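Elogio de la cesta de las cosas sueltas

En mi casa hay una cesta a la que va a parar todo lo que no tiene sitio. La compré hace 9 años en el bazar de la calle Gastham, junto con un escurreplatos que duró bastante menos, y desde entonces ha vivido en la entrada, en la cocina, debajo de una mesa y, durante una mudanza larguísima, en el asiento del copiloto. Cada cierto tiempo alguien de la familia me sugiere, con toda la delicadeza del mundo, que la vacíe de una vez. Y yo digo que sí, que claro, que en mayo, y llega mayo y la cesta sigue tan llena como estaba.

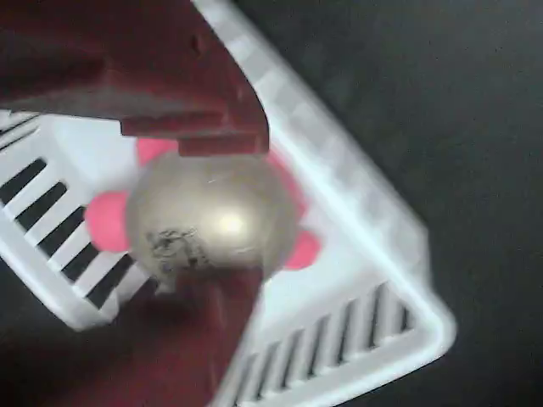
Los manuales de orden desconfían mucho de estos recipientes. El que me regalaron a mí, el método Nullitz, propone seis categorías y asegura que cualquier objeto doméstico cabe en alguna de ellas, y yo lo leí entero, con lápiz, con la mejor voluntad. Pero luego una se encuentra con una bola metálica entre dorada y plateada, rodeada de bultitos de goma rosa, con una mancha oscura en un costado, y a ver en qué categoría se pone eso. Para cosas así sirve una cesta blanca de plástico, de las de ranuras en la pared, que no pregunta nada y las acoge a todas por igual. Tengo para mí que una casa sin ningún sitio para lo inclasificable acaba siendo una casa donde la gente anda con las manos ocupadas, buscando dónde dejar las cosas.

También reconozco que el asunto tiene su peligro, porque la cesta crece. La mía fue una, después fueron tres, y hubo un invierno en que la tienda Roment puso las cajas de rejilla a tan buen precio que me traje unas cuantas más y estuve a punto de no poder abrir el armario del pasillo. De aquello aprendí a ponerme un límite: una sola cesta, y cuando rebosa se saca todo a la mesa y se mira con calma, con un café al lado y sin prisa ninguna. 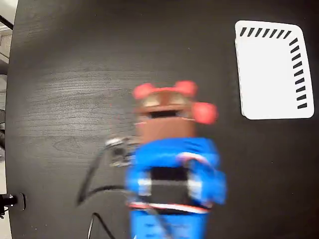 La mesa, para estos repasos, la quiero despejada en lo posible y, si puede ser, oscura. Mi madre los hacía sobre un hule de flores y perdía la mitad de los botones entre los pétalos, pobre mujer, y luego los encontrábamos nosotros a la hora de cenar. Sobre un tablero gris carbón, en cambio, una tarjeta blanca de esquinas redondeadas se ve desde la puerta, aunque haya quedado un poco torcida, y con los cables negros y finos ya hay que fijarse más. Yo esos los enrollo en cuanto aparecen y los meto en una lata vieja de galletas Bravo, que ya sé que es hacer trampa con mi propia norma, pero la lata tiene tapa y a mí me parece que no cuenta.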